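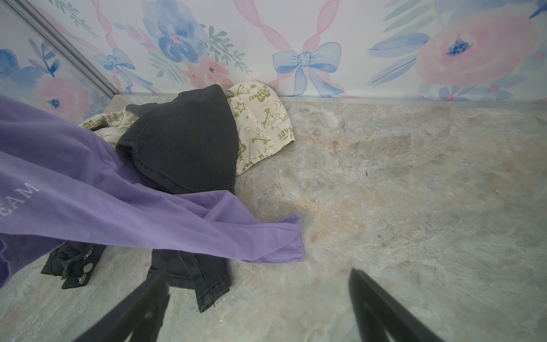
Figure 4.1 A purple cotton shirt and a black denim jacket. Both fabrics are made mainly from the same plant fiber.

Chapter 4
Fibers, Yarns, and Fabrics

Learning Goals
After studying this chapter, you should be able to:
explain the difference between a fiber, a yarn, and a fabric;
describe how knit and woven fabrics are built;
relate the structure of a fabric to the way it folds, stretches, and wears;
read a fiber content label and use it to choose a method of care.

Key Terms
staple fiber, filament, ply, warp, weft, twill, jersey, drape, hand, colorfastness

Introduction
Most people choose clothing by color, fit, and price. The material itself receives less attention, although it determines how long a garment lasts, how warm it is, and how it must be washed. Cotton can be made into a light shirt or into a stiff work jacket. The fiber is the same in each case. The twist of the yarn, the way the yarns are joined, and the finish applied to the cloth account for the difference.

A fiber is the smallest visible unit of a textile. Cotton and wool are staple fibers, which are short and must be spun together to form a yarn. Silk and most manufactured fibers are produced as filaments, which may be many yards long. A filament yarn is usually smooth and shiny, while a yarn spun from staple fibers has a softer, duller surface.

Yarns are made into cloth by two principal methods. In weaving, lengthwise yarns, called the warp, are held under tension while crosswise yarns, called the weft, pass over and under them. Denim is a twill weave, in which the weft passes under two or more warp yarns at a time and produces a diagonal line on the face of the cloth. In knitting, loops of yarn are pulled through other loops. Jersey, the knit used for most T-shirts, stretches easily and has a soft drape.

Section 4.1 examines natural fibers, beginning with cotton. Section 4.2 turns to manufactured fibers, and Section 4.3 compares knit and woven construction. The chapter closes with a laboratory exercise developed by Firouzeh Abbasi and Edem Mensah for the textile program at Rukthorpe College, in which students test swatches for shrinkage and colorfastness.

Before You Read
Select two garments of the same fiber content from your own closet. Record the wording of each label, then compare the weight, stretch, and surface of the two fabrics. Keep your notes for use with Table 4.3 on page 100.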